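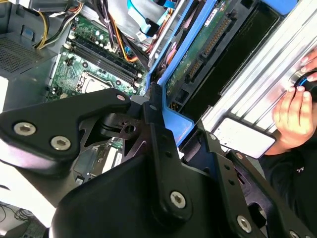
SORBERG, 19th September – Hedstead, which tests and resells used office computers, today published the results of its first check on machines sold to it as "fully renewed." The company went in with doubts about the term and has come out with more of them.

Hedstead opened 777 desktop towers bought from resellers since March. Every one came with paperwork saying it had been renewed. In 62 of them, at least one part listed on the sheet was missing from the case. Another 19 had memory fitted that did not match the amount on the label.

The company makes no claim that buyers are being cheated on purpose. It does say that a sticker on the outside of a black steel box proves very little, and that the side panel has to come off before anyone can say what has been sold. With a tower lying flat and open, the power supply, the board, the memory slots and the drive cages can all be checked in one go. A missing hard drive is easy to spot that way. A worn cable or a tired capacitor may take longer, and Hedstead admits that its own check would miss some of those.

"We have read a lot of sheets with every box ticked," said Yasaman Mahmoudi, who runs the test floor at Hedstead. "I'd like to know who ticked them and whether they owned a screwdriver."

Much of the trade is now lining up behind the Comport grade, a letter score for used computers. Hedstead has applied to use it and expects to be accepted. It remains unconvinced that a score based mainly on the seller's own answers will change much.

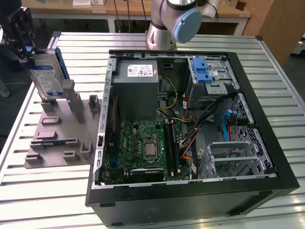 Mylene Espiritu sees it differently, and told Hedstead that a weak grade is still better than none, that small sellers can't afford to strip every tower they handle, and that most buyers "only want it to turn on and stay on." She also asked what the extra work would add to the price. Hedstead has no firm figure yet and would rather not guess at one.

The company does accept her point on cost. Opening a case takes little time, but writing down what is in it takes longer, and the older towers vary a good deal in where the drive cages sit and how the cables run. Dolan, which supplies some of Hedstead's stock, has agreed to try the open-case check on its next 4 shipments. Whether it will carry on after that has been left open. 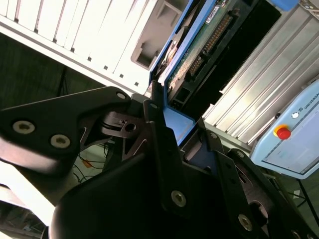

What Hedstead is asking for

Sellers who use the word "renewed" should list the parts found inside the case, by name, on the day it was opened. Parts that were taken out and never replaced should be listed too. An empty drive cage is no fault if the buyer has been told.

Hedstead will print such a list for each tower it sells, starting with current stock. The full results, with the test sheet, are free on request from the Hedstead office in Sorberg.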